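I cleared the white table on Monday to get on with the clear sheets for the Plondlow display. Myrtle Achterberg wants 7 of them, each with a printed card on top, and they have to go down square or the cards look crooked from the doorway.

The sheets came from Munier and they show every fingerprint. They also look greyer lying down than they do against a window.

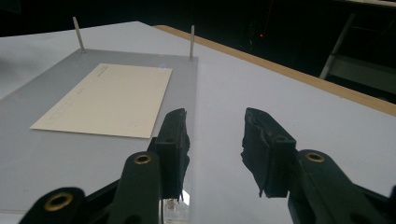

Smoky grey against the white of the table.

I set up the board next, with white paper over it and pins to work to. Wing-yan Yeh suggested the pins after I spent most of August lining things up by eye. 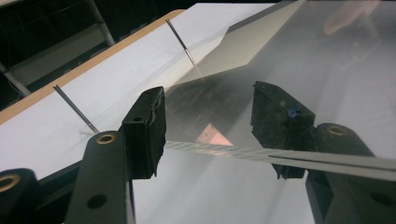 Clear sheet, with two pins upright in the paper behind.

The cards are cream, which Myrtle chose over plain white. I like to try one at an angle before fixing anything, and then leave it while I make tea.
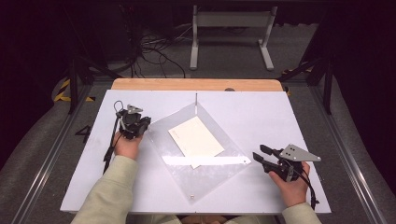 Arlo Tillman has the spare pins and is bringing them back next week. I still need to ask Munier about a softer cloth, as the one I use leaves lint in the corners.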